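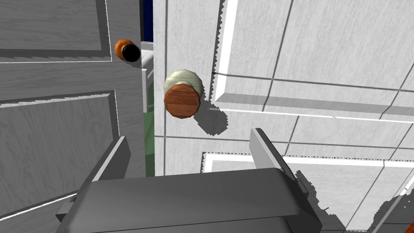

25/10/2024

Widwood plaster job, moisture readings, day 7 of drying.

Bucket A (lime putty, Clurnedel sand) weighed 2978 g at start, lid off. Board samples 1 to 4 from the same mix. Board 2 has a hairline crack along the top, maybe 3 cm long. Was there on day 5, forgot to write it down, sorry.

Sample weights this morning:
1 – 900 g
2 – 895 g
3 – not weighed, battery died in the scale
4 – see 3

Need AAA batteries. Also masking tape, the wide kind.

Sanded the back of board 1 to see how far in it had set. Outer skin hard, middle still scratches with a fingernail. Slower than the April batch, but the April batch had the heater on all night so not a fair comparson. Keep the heater off for this one please, even if the shop is cold.

Cotodness sand arrived, two bags. Coarser than the Clurnedel and a bit pinker. Sieved a cupful, a lot of shell left on top. Might be nice in a base coat, would not put it in a finish coat. Left the sievings in the yogurt tub by the sink, don't throw out.

Huamán called re hallway color. They want it warmer than sample 3 but not as yellow as the old one. Told them we'd send two more chips, one with half the ocher and one with burnt sienna. Haven't mixed either yet. The ocher jar is nearly out, check before promising anything bigger than a chip.

Hawk and the small trowel both need cleaning, dried lime on the handles. My fault.

Tomorrow: weigh 3 and 4, reweigh 2 as the crack may have shed a few crumbs on the scale. Mist board 4 only, twice, morning and late afternoon – light spray, stop before it runs. Write the times on the tape on teh back.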